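Chapter 13
Looking at Surfaces: Light, Shade, and Wear

Key terms: gloss, matte, diffuse reflection, grain, abrasion, raking light

A furniture maker named Vega Mateos once had a tabletop returned to her shop. The customer said the finish was full of scratches. Mateos set it on two trestles under the ceiling lights and could find nothing wrong with it. Then she turned off the lights, carried a desk lamp to one end, and held it low. A patch of fine lines showed up near the middle, all running the same way. Someone had wiped the top with a gritty cloth.

The tabletop had not changed between the first look and the second. The light had. Much of what we call the look of a surface depends on where the light comes from, where the viewer stands, and how rough the material is at a scale too small to feel with a fingertip. This chapter deals with all three, beginning with roughness.

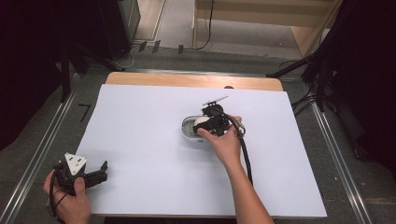 Why does a polished surface shine while a rough one looks dull?

A polished surface sends most of the light that strikes it off in one direction, so the eye sees a bright reflection from some positions and very little from others. A rough surface has many tiny slopes facing different ways. Each slope reflects its own bit of light, and the light spreads out. This spreading is called diffuse reflection, and a surface that shows it strongly is called matte.

Most everyday materials fall somewhere between the two. Eggshell paint, unglazed tile, and planed wood all give a soft reflection with no clear image in it. Makers choose a finish partly for this reason. Skovel, a small workshop that produces desk panels, sells the same panel in 2 finishes, and the glossy one comes back more often with complaints about fingerprints.

13.1 Shadows as Evidence

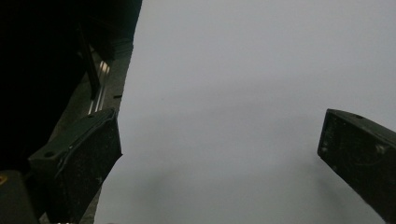
A shadow tells you about the light before it tells you about the object. A small, distant source such as a bare bulb across the room gives a shadow with a sharp border. A large source, such as a cloudy sky or a wide ceiling panel, reaches partway around the object and blurs the border. Distance matters too, and an object raised above a surface casts a softer shadow than one resting on it. On a plain grey surface the effect is easy to study, and the rounded dark smudge there fades so gradually that it would be hard to say where it ends. When you sketch a shadow like this, mark the darkest part first and work outward.

Somkiat Khamphan, who taught drawing for many years, had his students shade a blank sheet of paper in September and again at the end of the course. The first drawings were nearly always one flat tone. The later ones were lighter on the side toward the window and darker on the other, as the paper had been all along.

Activity. Place a sheet of plain paper on a table near a window. Hold a coin just above the paper, then raise it slowly to the height of your chin. Write down what happens to the edge of the shadow.
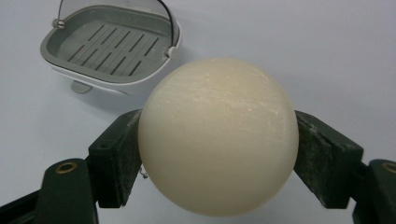 13.2 Reading Wear

Abrasion is the loss of material by rubbing. It leaves marks that have a direction, and the direction often shows how the object was used. A kitchen knife is scratched along the blade by the sharpening stone. A floor is worn from door to door.

To find faint marks, use raking light, a beam that crosses the surface at a low angle. Move the lamp to at least 3 positions before you decide that a surface is clean. Scratches that run in line with the beam can vanish and then stand out clearly when the lamp is moved a quarter turn.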